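Kitchen Table Speech Practice: Tips for the Long Haul

My son's speech therapist sends home a sheet every week, and every week the sheet assumes we own a quiet room. We own a kitchen. These are the habits that survived it.

Practice while something is on the stove. Pasta gives you a decent session and a natural end, and no child has ever argued with a timer as hard as he argues with me.

Keep the picture cards in a recipe tin. Ours went behind the toaster for most of April.

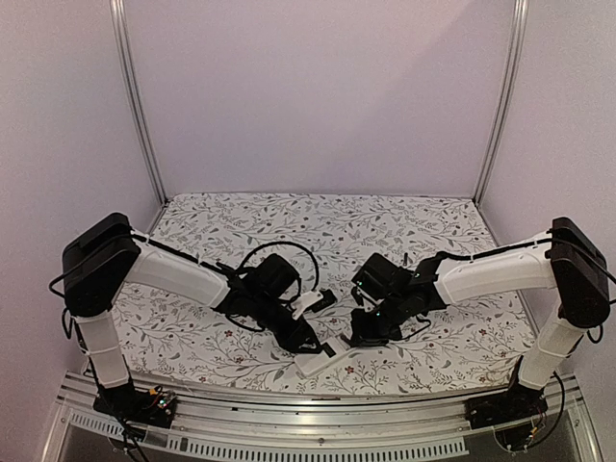 Page last changed: 27 November 2023

Put a mirror at his height, not yours. Mine is stuck inside a cupboard door, where he can watch his tongue do its "L" and I can find the rice.

Say the word back correctly and move on. "Yes, a spoon" will do. I used to make him repeat it until we both hated spoons.

Snacks with the target sound are fine until the target sound is "ch" and you're out of cheese, chips and cherries by Tuesday.

Skip a day if everyone is tired. The sheet will still be on the fridge, under the other sheets.

Beverley Naylor, Woncombe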